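A day at the sorting workshop in Grundau

Posted in Visits, April 2019
Shares 30 | Comments 4

My sister repairs clothes for a living and I keep her accounts, so we both have an interest in how other people store small things. When the workshop in Grundau announced an open day for storing, folding and packing at home, she could not go, and I took the train alone. The journey was longer than I expected. There is one change at Neltidura, where the waiting room was closed, and I arrived a little late and quite cold.

The building belonged to a company that made buttons, Korletey, which stopped many years ago. Some of the old button cards are still on the wall by the stairs, very pretty, with the buttons sewn in rows and the prices written by hand. I would have liked to stay longer with them. A lady gave me a paper with the programme and a sticker for my coat, and told me that the first talk had already begun.

The first talk was by Iona Menzies, who has written a small book about sewing rooms. I had some difficulty with her accent in the beginning, but she speaks slowly and she repeats the important points. She told us that she once owned 83 jars, and that she could never find a press stud when she wanted one. The jars stood in front of each other. Now she uses only flat trays with many small compartments, which go in a drawer, and one looks at them from the top. A person behind me asked what to do if there is no drawer. She answered that a shelf under the table is almost as good, if it is not too deep.

I made many notes about the trays, and I copy the most useful ones.

A tray with fixed walls is better for beads, hooks and snaps, as the movable walls often leave a small opening at the bottom and the beads go under. A white tray shows dark things very well, but for pearl buttons and white thread she puts a piece of dark felt in each compartment. The lid should be clear. If the lid is separate, one should decide where it goes when the tray is open, always the same side, and lay it flat. She puts hers on the right. I am left-handed and tried it at home on the left, and it works the same.

She also said not to fill every compartment. Two or three should stay empty for the things which one finds on the floor.

After the talk there was a break with coffee and a plum cake. The cake was finished before I came to the table, but the coffee was good. I spoke with a man from Taswood who restores dolls and had come by car with a box of doll dresses to ask for advice. He has 300 of them, he said, and keeps them in a wardrobe made for people. We agreed that this is not a good solution but we did not find a better one.

In the second part we went upstairs to the tables, in groups, and could practise folding. I was never good at this. My shirts look correct for one hour and then they fall open. The teacher for our group was a young woman with a lot of patience. She showed us that with soft and thin cloth one must hold it at two points, pull it gently until it is straight, and only then put it down. If you put it down first and pull afterwards, the cloth sticks to the table and makes waves. We did this with napkins, then with scarves, and at the end with a baby's blouse, which is very difficult because the sleeves are so short that there is almost nothing to fold.

The tables themselves I liked very much. They have round corners, so the cloth does not catch, and the wood is smooth. I asked where one can buy such a table but the teacher did not know it.

There was also a small shop on the ground floor. The prices were fair for the trays and too high for the boxes, in my opinion. I bought two trays and a packet of 100 small labels, and I have already used more of them than I wanted, as my handwriting is large and I must often begin again. The book of Mrs Menzies was sold out. They wrote my address in a list and will send it in June.

A few practical remarks for those who want to go next time. The entrance is in the courtyard and not on the street, where there is an old door that does not open. Bring your own cup. The upstairs room has no hooks for coats, so I carried mine the whole afternoon. The last bus to the station leaves rather early, and the walk is uphill, with a part where there is no pavement.

On the train back I emptied my bag on the seat next to me and tried to sort the things in it by the method of the morning: coins, keys, papers, and the rest. The rest was the largest group. At home I showed the trays to my sister. She took one for her hooks and eyes without asking, and the other one is on my desk with paper clips, stamps and the small batteries for the kitchen scale. I still have four compartments free.

Related
Three flea markets near Neltidura
The button cards of Korletey
How I wash old lace curtains
A morning at the Taswood doll fair

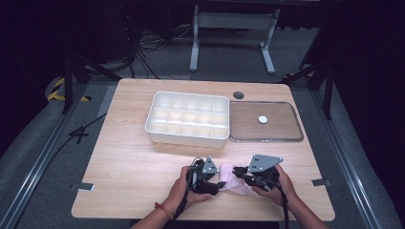
My sister has asked me to add that she would still like to hear from readers how they keep elastic, which loses its strength in her cupboard after a year or two. You can write it in the comments and I will read the answers to her.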